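Moller Repair Ledger
1222 repair tickets from a small-town jewelry counter, typed up and ready to sort

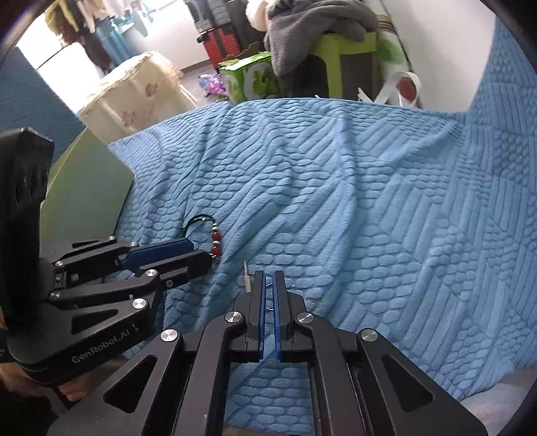 What you get

The Moller shop in Lustmont fixed chains, clasps, rings and brooches for most of its life, and every job went into a ledger by hand. This repository holds the typed version: 1222 tickets, one per row, with the original wording kept next to a cleaned-up version. If you like old trade talk, small prices and very short notes about very small parts, you are going to have a great time in here.

I started typing these up to settle a simple question (what broke most often?) and ended up hooked. The answer is jump rings, by the way, and by a wide margin. Spring ring clasps come next, then brooch pins.

Files

tickets.csv – the main table
terms.csv – 165 trade words and short forms, each with a plain meaning
pages.csv – which ledger page each ticket came from
notes.txt – my running log of odd cases, mostly unedited
check.py – looks for missing fields and dates that run backward

Columns in tickets.csv

ticket_id: the number written in the ledger, with a letter added where the shop used the same number twice
date_in: the day the piece was dropped off
date_out: the day it was picked up, blank if the ledger doesn't say
item: necklace, bracelet, ring, brooch, earring, watch chain, other
part: the part that needed work
metal: as written, so "wh. met." stays "wh. met." here
job_raw: the full note, spelling and all
job_clean: the same note with short forms written out
price_cents: whole number, blank if no price was entered
sure: yes or no, my own call on whether I read the line correctly

Customer names and addresses are left out on purpose. Please don't try to work them back in from other sources.

Getting started

Any spreadsheet program will open the files. They're saved as UTF-8 with commas between fields and double quotes around the notes. To run the check script you need Python 3 and nothing else:

python check.py tickets.csv

It prints the ticket IDs it doesn't like and why. Expect 15 warnings on a clean copy. Those are real quirks in the ledger (a piece picked up before it was dropped off, that sort of thing) and I decided to leave them alone.

How the typing was done

I typed from the ledger itself, one page at a sitting. Thiện Lục then read a batch of 60 tickets against the paper without looking at my version first, and we talked through every line where we differed. He caught a big one: I had been reading "sp. r." as "split ring" when the shop meant "spring ring." Those are two very different parts! A split ring is coiled like a key ring, and a spring ring is a round clasp with a little lever. I went back through the whole table to fix it, and the change is logged in notes.txt.

Things to watch for

The ledger covers one shop in one town, so don't treat it as a price guide for the trade.

"Solder" and "close" were used loosely. Some jump rings marked "close" were priced like soldered ones, and I can't tell if that's a slip or a real job. The raw note is there so you can judge.

January is thin every year. The shop seems to have taken in watch work then and kept those jobs in another book, which I haven't seen.

"Ritchie" in a note means the job was sent out to the Ritchie bench across the street, usually for stone setting. "Zev." stands for Zevetti, who sold the shop its clasps and pin stems. Neither one is a customer.

Some ideas for using it

Plot price against part for the soldering jobs – the jump from rings to hinges is lovely to see. Try matching job_raw to job_clean if you work on short forms in handwritten records. Or just read the brooch tickets in order. "Pin too short for coat" shows up again and again, and so does "catch turns, lady has lost two."

Fixes and additions

Corrections are very welcome, especially from anyone who has worked at a bench. Open an issue with the ticket ID, what the row says now, and what you think it should say. For terms.csv, a sentence on where you learned the word helps a lot.

License and version

The tables are released under CC BY 4.0 and check.py under MIT. Please credit the Moller Repair Ledger.

Version 1.2, 2019-07-07: spring ring fix, new terms file, two blank prices filled in.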